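Teaching by many small tries: a talk with Farzana Haque

By Efraín Cárdenas
October 25, 2025

Farzana Haque has spent most of this year moving cups. The cups do not exist, and neither does the table under them, but she speaks about them as a cook speaks about the pans in her kitchen. She leads the example collection for Plirkik, a project at the Multville office of Skulley that trains one model to follow short written instructions.

I asked her first why a person must still do this by hand. "The model has to see the task done by somebody who knows what is wanted," she said. "We have a script which can make motions, yes. But the motions of the script are all alike, and the model learns to be like the script."

She and her colleague Shafiq Weerakoon drive the arm with a hand controller and watch the simulator on two screens. An instruction appears, for example to put a mug on a plate, and they carry it out. Since September they have kept 2,507 episodes. A good one lasts nearly 38 seconds.
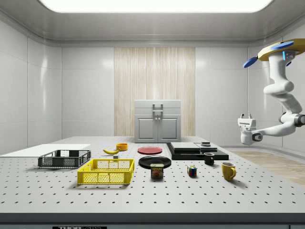

The simulated table, with the red and black plates in the middle and two mugs at the right.

I supposed that the failed tries are thrown away. Haque corrected me. "We throw away the ones where I was careless. If the grasp slips and I recover it, this we keep - the model will also slip one day."

The hardest thing, she told me, is to stay different from yourself. After 10 episodes the hand finds one comfortable path and does not want to leave it. For this reason Weerakoon and she change places after every 4 instructions, and each of them is asked to approach handles from a side they do not prefer.
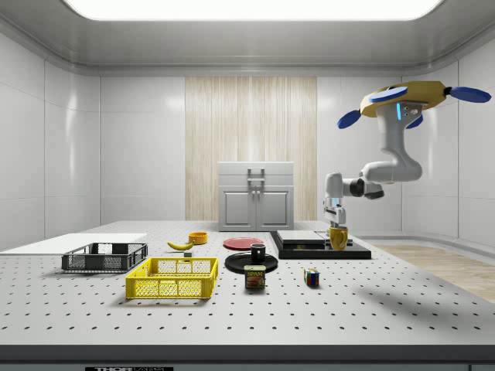

The gripper over the yellow mug. The black mug stands on the black plate.

We spoke also about the objects which no instruction mentions. The banana and the crates are seldom the target, she said, but she would not remove them. "When the table is too clean, the model believes that everything it sees is important."

Her next concern is language. Hashini Biswas, who joined the group this autumn, is rewriting the instructions so that one task has several wordings. Haque showed me a page of them. Some were very polite, and one said only "mug, plate". She wishes to keep that one.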